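Three seasons with the Mersha pointing trowel, and I've finally stopped borrowing other people's. I meant to write this up in October, when the mud was fresh on everything, but the finds sheets came first.

Some background for anyone who hasn't met me on site. I've dug with the same battered four-inch trowel since I was a student, and I was firmly of the opinion that there was nothing left to improve. Then Zorica Vasić let me have a go with her Mersha on a Wednesday afternoon at Skestusham, on the long ditch section at the north end, and I didn't give it back until we were packing up. (Sorry, Zorica!) I ordered my own that night.

## The blade

It's forged in one piece with the tang, so there's no weld to snap when you lever out a flint you really shouldn't be levering at. The steel is stiffer than I'm used to. On the clay at Skestusham that was pure joy: a clean scrape, no chatter, and the edge of the ditch fill came up so crisply that Flynn Kingi walked over from the next trench to ask what we'd done differently. On loose sand I'd say it makes no odds, and a cheap one will do you just as well.

It holds an edge beautifully. I gave it a few strokes with a file at the start of each week and otherwise left it alone. My old one wanted doing every morning.

## The handle

Ash, oiled, a bit fatter than most. I've got small hands and thought I'd hate it, but after a long day on my knees my wrist was noticeably happier. Tùng Khúc, who has hands like shovels, likes it too. It does go slippery in steady rain. A turn of cloth tape sorts that out, though you lose the nice feel of the wood.

## The holster

Right, the weak point. The Sastard belt holster comes in the same box and it's a bit rubbish. The popper gave up in the second season and the tip of the blade had started working through the bottom seam before that. I've moved over to an old leather one that Nhàn Diệp had going spare and I'm much more at ease sitting down.

## Is it worth the money?

It costs more than twice what I paid for my last trowel, and if you're off on your first training dig I'd say wait until you know you like kneeling in the cold. If you're out for more than a fortnight a year, though, go for it! We bagged 596 sherds from the ditch and its recut, plenty of them soft, crumbly things, and being able to feel the point through the soil that well saved me from some nasty accidents. I also used it for 28 straight-sided sections in a row without once wishing for something else.

I'd buy it again tomorrow, and I've got my eye on the little leaf-shaped one for postholes. 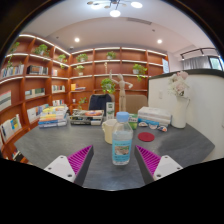
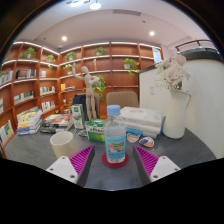 *Bottled water on the table, with the red coaster.*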